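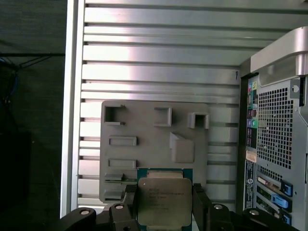
Rónán Foley thinks the processor step is ready to sign off, and his note to me after the last review put it in one line: the parts fit, the board is cheap, go ahead and order for the full course. I am less sure, and I would ask Rulbridge to read what follows before releasing the second payment.

Progress report, Jallau bench course, 4/13/23

The grant paid for practice boards in printed gray plastic, to stand in for real motherboards while learners get used to placing parts. Up to 60 boards were promised by now. We have the first batch and it looks decent. The sockets and slots are all raised or recessed shapes, so a learner can find the right spot by sight and touch. That much was in the plan and has been done.

My doubts are about what the boards teach. A real processor with its metal lid and gold contacts is an expensive thing to handle badly, and plastic forgives nearly everything. There is no latch to close and no pins to bend. Someone can do well on our board and still ruin a socket on the first day of paid work. Irén Rácz raised this in November and got no proper answer - I don't think we have one now.

The Iserum workbook is also behind. Three of its 4 chapters are drafted, and the chapter on seating the processor is the missing one. I was told it was "nearly there" at the last two reviews.

Spending stands at $118 under budget, mostly money set aside for scrap processors that we have not bought yet.

I recommend holding the large board order until the Jenkins group has tried the current batch next to a real socket. If their results are good I will withdraw the objection. Rónán disagrees and will send his own comments separately.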